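Skullari Fund
Progress report, second period
Project: Stock bins and bar handling, Nornton works
Prepared by: Ekua Opoku
Date: 11 June 2019

1. Scope of the period

Work in this period covered the storage and presentation of bar stock ahead of the cutting line. The grant pays for bin replacement, relining and the sorting procedure. Cutting and finishing are outside the grant and are mentioned only where they affect the bins.

2. Bins

The bin survey was completed in May. All 17 bins on the floor were measured for wall height, corner squareness and floor flatness. Two were out of tolerance at the front corners and have been withdrawn. The remaining bins stay in service under the existing inspection interval.

Floor wear was graded by eye against the Vũ wear card, which has four grades. Most bins fall in the second grade: surface scratching and staining, no raised edges. Raised edges are what we look for, as they catch the bar ends and leave marks that show after finishing. Lợi Trương dressed the raised edges found at the survey with a flap disc and regraded those bins afterward.

Sloping side walls have been kept. The original proposal asked for straight walls on all new bins, on the grounds of volume. Trials with short pieces showed that they stood on end against a straight wall and had to be freed by hand. Capacity is lower with the slope, and we accept the loss.

3. Sorting of bar stock

Stock arrives in mixed lengths. Under the old procedure each bin was filled to the 100 kg line without regard to length, and short pieces worked down under the long ones. The revised procedure is as follows.

Long bars are loaded first and laid flat.
Short pieces are held back in the Hita trays and added last.
Any bar resting on a wall is laid down before the bin is released.
Bins are not topped up while in use.

The third step is the one most often missed. It was added to the loading sheet in May and the sheet was reissued to both shifts.

A test batch of 256 pieces was sorted under the revised procedure. Định Châu recorded the handling faults and has filed the sheets with the batch record. Tangled lengths remain the main fault, followed by pieces lying tight into a corner.

4. End-of-bin condition

The last few pieces take longer to clear than any other part of the load. With the bin nearly empty, bars lie at different angles on the floor, and a short piece can sit end to end with a long one.
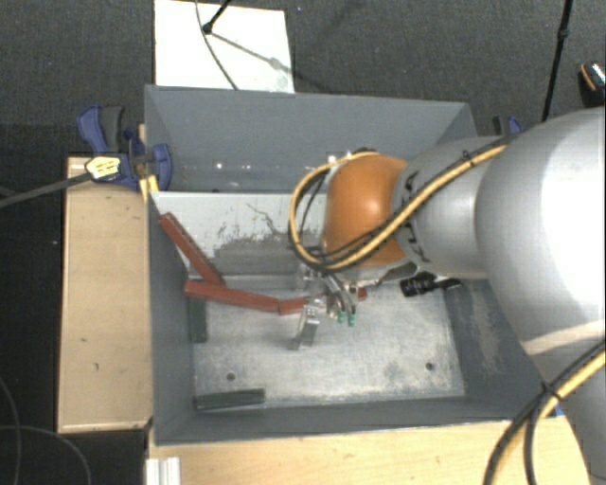

Deok-su Shin has asked that the low-stock level be raised so that bins are exchanged before they reach this point. He would accept more part-filled bins in the return lane — they can be combined at shift change — and considers a liner the wrong place to spend money until the level has been tried. Bảo Dương disagrees on the return lane, which is already full on most shifts.

Both options are costed in the annex. We propose to try the raised level on one lane first and hold the liner order until the result is in.

5. Budget and next period

Spending is within the approved figure. The underspend on straight-wall bins is held against liners. We request approval to carry it into the next period.

Planned work: low-stock trial on one lane, replacement of the withdrawn bins, second wear grading.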